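8/27/23 – wiki cleanup, Plornach

Started on the character pages again. Plornach season 2 only, leave season 1 alone until Azra Kelmendi is done moving the episode lists. 2874 pages in the main space as of this morning, no idea how many are redirects. Too many.

Zupan first. Article says he debuts in the harbor episode. Wrong – he has one line in the episode before, off screen, credited as "boy at gate." Same voice actor, same jacket when they flash back to it later. Moved the debut, put the old claim in the talk page so it doesn't get reverted by the usual IP. Still need a timestamp for the line. My copy is the Humbridge dub and it runs shorter than the original so don't use mine.

Redirects: Zupan (trainer), Zupan (anime), Young Zupan all go to the same place now. Young Zupan was pointing at a page deleted last November. Fixed. Double redirects list down to 14, will finish tomorow or whenever.

Kilcombe: is it a town or a region?? Season 2 subtitles say town. The movie booklet says "the Kilcombe lands." Game map just has the word over some hills. Left it as town in the infobox with a footnote. Azra wants region. Not fighting about it, but someone should check the original script wording before we rename every page that links there.

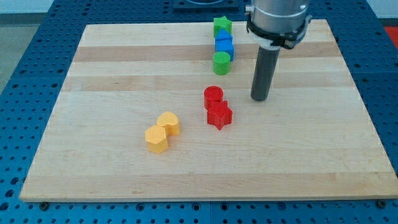
Photo: A. Kelmendi / Plornach Wiki, free to reuse with credit

Infobox template broke on mobile again. The "first appearance" row swallows the row under it if there's a line break in the field. Tried the nowrap thing, made it worse, rolled back. Works if you leave the break out entirely so do that for now. Has to go in the style page – not done.

Movie section on the Zupan page was mostly plot retelling, over 2000 words for a character who is in it for the opening and the ferry bit. Cut it down hard. Kept the part where he lets the creature go becuase three other pages link to that heading. If you cut more, check the anchors first!!

Spelling: "Zuppan" in the trading card text, one p everywhere else. One p for us. Card spelling goes in trivia, not in the lead.

Not done:
– timestamp for gate line (original version)
– Humbridge dub cast table, two names with no source at all
– Kilcombe footnote needs a page number from the booklet
– category for one-movie characters, or fold into minor characters? ask Azra
– voice credits on the ferry captain, I think we have the wrong season listed

Bot run is off until the redirects are finished. Please don't turn it back on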